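September, and I have opinions about moths

Up before the alarm again, so I made coffee and sat down with this instead of doing anything useful.
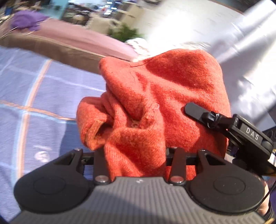 So the cedar closet. I've been putting it off since spring, and yesterday at 1430 (I still have the stove clock on military time and I refuse to look up how to change it) I finally dragged everything out onto the bed. Every sweater, both the good blankets, the scarf I swore I'd finish, a bag of wool ends from when I thought I was going to be a person who darns. It looked like a yard sale had blown in through the window.

I found the first hole in the gray cardigan, of course. Never the stretchy old thing with paint on the cuff, always the one I like! A tiny hole near the pocket, and then when I held it up to the lamp, two more. I said a word. Then I got the flashlight and went over the closet floor on my hands and knees, and there in the back corner under the baseboard was the little gritty stuff they leave behind. So that's where they've been living, rent free, while I've been out here buying cedar blocks like a chump.

The cedar blocks, by the way, do not smell like anything anymore. I sniffed every one of them. You're supposed to sand them once in a while to bring the smell back, and I knew that, I've known it for years, I just never once did it. I sanded four of them on the back step last night and then my hands smelled like a hamster cage through dinner.

I spent way too long reading about it in bed. The thing I keep seeing is that it's the larvae that do the eating, and the moths you see flapping around are mostly done with meals for good. Which made me feel sort of bad for swatting that one in the hallway last month, but only sort of. The other thing I keep seeing is that they like wool that's been worn, with a little sweat or soup on it, so all those times I hung something back up thinking eh, one more wearing, I was basically setting the table.

The plan, such as it is. Freezer for whatever fits, bagged up tight, and I'm leaving it in there a good long while and then doing it again, since one of the posts said once isn't always enough and I'd rather not do all this twice. That meant eating the freezer down first. Dinner was peas, the end of a lasagna, and a popsicle. I regret nothing. The blankets are too big, so they went to the Gramia on the corner for cleaning, and the woman at the counter gave me ticket 3634 and told me to keep it somewhere I'd find it. I put it on the fridge and then took it off the fridge and put it in my wallet, so let me write it here too. 3634. Wallet. Behind the library card.

Everything else gets washed by hand, and that's where my weekend is going. I have half a bottle of Londance wool wash left, the kind you don't have to rinse out, and I think I can stretch it. My bathtub method is lukewarm water, a good squish, leave it alone while I do something else, then roll it in a towel and kneel on it. The kneeling is the best part. Last winter I wrung out a pullover like a dishrag and it came back with sleeves down to my knees, so now I kneel.

Oh, and the rack! I finally broke down and ordered one of those flat mesh drying racks from Shaikh, the stacking kind, after years of laying sweaters out on towels all over the bedroom and then having nowhere to sleep. It should get here before the next batch. Until then it's the bedroom floor and me hopping over things in my socks.

I vacuumed the closet twice, all the edges, and took the bag straight out to the can in my slippers. Then I wiped the shelves down and left the door open overnight, and it smells fine in there now, just kind of like a shelf. The scarf I swore I'd finish had no holes at all, so I guess I have to finish it. I looked at the yarn label to see how much I'd need and it's Umow worsted, 200 yards to the skein, and I have one skein and maybe a third of another. It might be a short scarf. It might be a cowl. I'm open to it being a cowl.

As for the gray cardigan, I'm going to try to mend it. I dug through that bag of wool ends and there's a blue that's nothing like a match, and I kind of love it. Three little blue patches down by the pocket. I watched a video on it with the sound off while the lasagna was heating and it didn't look that hard, though the person in the video had much steadier hands and, I'm guessing, a better lamp.

I have a question in my head about the rug in the front room, if it's wool or if it only feels like wool. I'm not going to lift the corner today. Tomorrow I'll lift the corner.

Coffee's gone cold. Tub's free. Going to start with the socks.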